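Flurwood Forms plugin - frequently asked questions

Where do I put the license key?
Settings, then Flurwood, then the License tab. Paste it, save, done. No spaces at the end, that's the usual culprit.

Which PHP version?
8.1 or newer. Memory limit 128 MB at least. Less than that and the export page goes white.

My form shows up as plain shortcode text
You pasted it into a code block. Use a Shortcode block. Same thing in the Flondeo theme footer - use a widget there.

How many fields can one form have?
48 on the free plan. No limit on paid. Hidden fields count too, sorry.

Emails aren't arriving
Check spam first. Then set up SMTP, most hosts block the default mail function or throttle it. If the entry is in the dashboard, the form works and it's a mail problem.

Can I move forms to another site?
Yes. Tools, Export, pick the forms, download the file. Import on the new site. Entries dont come along unless you tick the box.

Does it work with caching plugins?
Mostly. Exclude the form page or the security token goes stale after 6 hours and people get "session expired". Clear the cache after evry update.

Is there a dark style?
Coming in version 22, planned for June. Until then add your own CSS under Appearance.

Can I get a refund?
Within a month of buying, yes. Send the order number thru the contact form.

Comments are open below, we read them when we can.
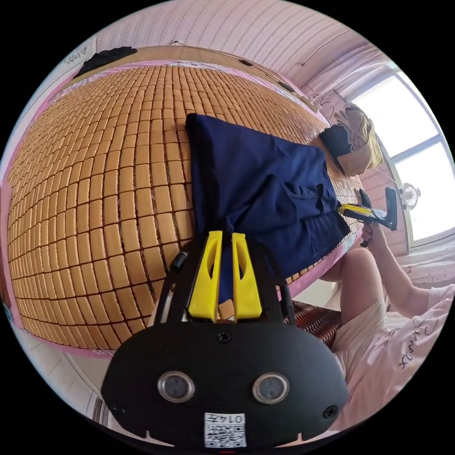

Charbonneau: Excluding the page fixed the expired session thing for me, but I had to exclude the thank-you page as well. Might be worth adding to the caching answer.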